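Protecting Your Table and Workbench

Updated May 2021

A good surface gets ruined a little at a time. One day it's a ring from a glue bottle, the next it's a scratch from the underside of a lamp base, and after a few years you are shopping for a new table. Most of it can be avoided with cheap coverings and a few minutes of setup.

Pick the covering for the job

Newspaper is fine for potting plants and for cleaning shoes. It is not fine for anything damp and pale, as the ink comes off on whatever you set down. It also tears when you drag something heavy across it.

An old bedsheet works for sorting, ironing on patches and wrapping gifts. Fold it double. Don't use it under paint or stain unless there is plastic below it.

A vinyl tablecloth with a flannel back is the best thing for glue and craft paint. Dried glue peels off it. Keep hot pans and glue gun tips away from it, and don't leave it on a finished table for weeks at a time. The plasticizer in some vinyl can soften varnish and leave a sticky patch.

Brown kraft paper is what we use most. It comes on long rolls from the paint section of the hardware store, it lies fairly flat, and you can write measurements right on it. One roll lasted us from January well into the next year, and that included a kitchen repaint.

Laying brown paper so it stays put

Wipe the table first and let it dry. Grit under the paper will scratch just as well as grit on top of it.

Cut the sheet 5 inches longer than the table at each end. Fold the extra down over the edge and tape it underneath, where the tape can't touch the finish on top. Use painter's tape. Masking tape left on for more than a couple of days gets hard to remove, and packing tape can lift varnish.

If the roll is narrower than the table, start at the edge farthest from you and overlap the next strip by two inches, near strip on top. That way crumbs and shavings brush off toward you without catching under the seam.

Paper that keeps curling can be rolled the opposite way around a broom handle and left for 20 minutes. Books work as weights on the corners while you tape, but take them off before any paint comes out. 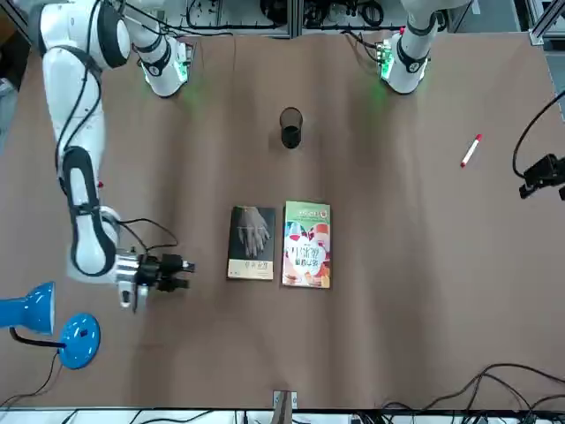
Getting marks off when it's too late

White rings are moisture in the finish, and most of them will come out. Lay a dry cotton cloth over the ring and press with a warm iron, no steam, for a few seconds at a time. Lift and check after each press. We have an old Engström side table that had nearly 16 rings on it from a careless summer, and all but two came out this way. The last two took a dab of petroleum jelly left on overnight.

Dark rings have gone through to the wood. Ironing won't help. Those need sanding and refinishing, or a runner.

Dried white glue softens under a damp warm rag. Leave the rag on for five minutes, then push the glue off with a plastic card. An old gift card is the right stiffness.

Candle wax should be hardened first. Put ice cubes in a plastic bag, set the bag on the wax, then pop the wax off with the same card. Buff what's left with a soft cloth.

Ballpoint on a sealed table often comes off with rubbing alcohol on a cotton swab, but alcohol will dissolve shellac. Test underneath first. If the finish goes tacky, stop.

Felt pads and where they fail

Stick-on felt pads are good under lamps, bowls and anything else that gets nudged. Clean the base with rubbing alcohol before sticking them on and leave the piece upside down for an hour so the adhesive can grip. Check them twice a year. A worn pad picks up sand and turns into sandpaper.

Don't use felt under anything that gets wet, such as a plant saucer. Cork is better there, with a saucer that is glazed on the bottom.

Workbench tops

A sheet of hardboard cut to the size of the bench and held with four countersunk screws can be flipped when one side is worn out, then replaced. Give it a coat of paste wax so glue drips pop off. Sand any rough spots with 60 grit before waxing — the sawn edges especially.

Keep oily rags off the bench. Rags with linseed oil or oil-based stain can heat up and catch fire on their own, so hang them outside in a single layer until they are stiff, and only then throw them out.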